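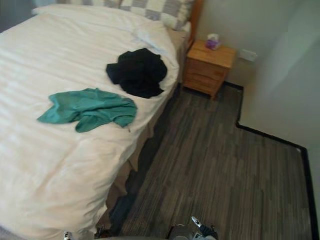
Bed with white duvet and two pillows.

Climness Releases Low-Noise Night Mode for Flamix Ventilation Units

TRERNERHOLM, October - Climness has released a night mode for its Flamix line of home ventilation units. The firmware lowers fan speed in bedrooms between set hours and raises it again if the carbon dioxide reading goes above 801 ppm.

In the default setting, the unit runs at 40 percent of rated airflow. Measured sound level at that setting is 27 dB(A) at the supply vent. Installers can change both limits from the wall panel.

"The old schedule only looked at the clock," said Femke Maes, product engineer at Climness. "This version reads the sensor first."

The update was tested in more than 400 apartments. It is free for current owners - units with the older Yimer control board need a board swap before it can be installed.

Press contact: Fatos Babić, Climness, Trernerholm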